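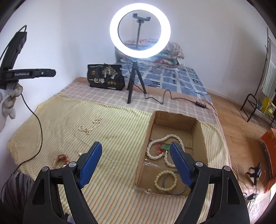

Necklaces and bracelets in and beside an open cardboard box during sorting for the Lendadard jewelry collection.

KOSMONT OPENS FEBRUARY COLLECTION OF UNUSED COSTUME JEWELRY

Kosmont will accept unused necklaces, bracelets and pendants from households throughout February under its Lendadard program. Donated pieces will be sorted, restrung where needed and passed on to the Skistari community store, where they will be sold to support evening craft classes.

The program is now in its second season. Drop-off is open at 12 locations, and residents with larger boxes may book a home pickup on any Tuesday.

"Most jewelry reaches us in a tangle, and a long string of beads can take an entire evening to free," said Inês Salgado, program manager at Kosmont. "We ask donors to lay each piece flat in an open box and to put loose beads in a small clear bag - please do not cut a knot to save time."

Broken clasps, single earrings and short strands are welcome. Watches with batteries, coins and items of high value cannot be accepted. Pieces cannot be returned once they have been handed in.

Repairs will be carried out at the Mazandarani workshop, which has set aside 18 places for residents who wish to learn basic stringing. "Beginners start with bracelets and move on to knotted necklaces," said Jaime Bastos, who leads the workshop. Places are free and materials are provided.

Registration forms are available at all drop-off locations.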